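Light where the work is

A room can be bright and still be poor to work in. The usual cause is a single ceiling fitting behind the sitter, which puts the head and shoulders between the source and the page. Adding a stronger bulb to the same fitting raises the level everywhere, the shadow included, and tends to produce glare on any glossy surface.

Light falling on a surface is measured in lux, and light leaving a source in lumens. The two are often confused on packaging. A lamp rated at 2,000 lumens may deliver very little to the table if the shade spreads it over the walls, whereas a modest lamp with a deep, narrow shade may be more than enough for sewing. Distance matters more than most buyers expect. For a small source, doubling the height above the work cuts the light on it to a quarter.

Position comes next. A right-handed person writing should have the lamp to the left, so that the hand does not shade the nib; left-handed writers need the reverse. The lower rim of the shade should sit below eye level when seated, or the bare bulb will be in view. For close handwork a second, weaker lamp on the opposite side softens the shadows without removing them – some shadow is useful, as it shows the edge of a thread or the depth of a cut.

Colour temperature is largely a matter of taste, with one exception. Matching paint or yarn calls for a bulb with a high colour rendering index, and the result should still be checked by a window. The Ostance workshop in Gornden keeps a north-facing bench for this and uses lamps only after dusk.

Shades need cleaning more often than they get it. Dust on the inner surface dulls the reflector and can smell when warm. Unplug the lamp, let it cool, and wipe with a dry cloth. Check the cord at the same time, chiefly where it enters the base, and replace it if the covering has cracked.

Our April issue looks at dimmers and which bulbs will work with them.
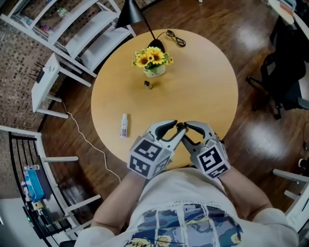
Issue 309 | Page 25

A black desk lamp with a conical shade, on a round table.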